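Getdale kitchen robot back at work after gripper repair

The robot arm in the test kitchen at Vener was returned to its normal schedule on Tuesday, after a worn finger mount kept it out of use for most of a week. The company, which develops dish-handling cells for cafeterias and care homes, said the arm is again running its full set of sink tasks.

The fault was found by Sigita Hunt, the technician in charge of the Getdale cell. Hunt noticed during a morning check that one of the two gripper fingers was closing slightly later than the other. The gap was small enough that the arm could still lift cups and plates, but bowls were turning in the grip as they came up out of the basin.

"With a flat plate you would never have noticed," Hunt said. "A bowl has a round rim, so if one side touches first, it rolls."

She took the gripper off the wrist and found play in the mount that holds the lower finger. Two screws had backed out, and the bushing behind them had worn to an oval. A replacement came from Lepik, the local machine shop that makes most of the small parts for the cell. While the gripper was apart, Hunt cleaned the slides, put on fresh grease and changed both rubber pads.

The mechanical work was finished in an afternoon. Most of the remaining time went to calibration and to the simulated kitchen, where every change to the arm is tried before the real one is allowed to move. 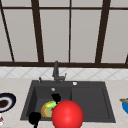
Vener keeps the simulation matched to the cell by hand, and any new part has to be measured and entered before the tests can start. Hunt entered the new mount position and then ran the bowl task, the one that had shown the fault in the first place. It is a harder pick than it sounds. The bowl lies tilted in the left basin of a double sink, and the black fingers have to come in close to the rim with the faucet standing behind and the front edge of the sink to clear. A glossy red sphere in front of the bowl overlaps part of it from the viewpoint used, and Hunt said a partly hidden rim is the case she wants to see handled before she signs off on anything.

The task was repeated 400 times in simulation with the bowl at different angles. Gemma Pagano, who writes the control software, went through the failed attempts and changed the closing speed of the gripper. The old setting had been raised last winter to save time on plates and was never lowered again for bowls.

Pagano said the higher speed probably hid the loose mount for a while. The fingers snapped shut so quickly that the delay between them hardly showed in the logs. Closing is now slower for anything with a curved rim, and the controller raises a warning if one finger lags the other on several picks in a row.

The real arm was then started at reduced speed with an empty gripper, followed by a set of 125 picks using plastic dishes. Hunt stopped it once to tighten a cable clip that was rubbing near the wrist. No other adjustments were made.

The service routine has been changed as well. The finger mounts used to be inspected only when the pads were replaced. From now on they will be checked with a torque wrench every 42 hours of running time, and the reading will be written in the log kept beside the cell. Thread locker has been added to the mounting screws, and a spare mount — already measured for the simulation — is stored in the drawer under the control cabinet.

A second cell, called Hullska, uses the same gripper but handles trays only. Hunt checked it on the same day and found its screws tight, with light wear on one pad. It stayed in service. The pad will be changed at the next scheduled stop in December, when both cells are due to have their wrist seals replaced.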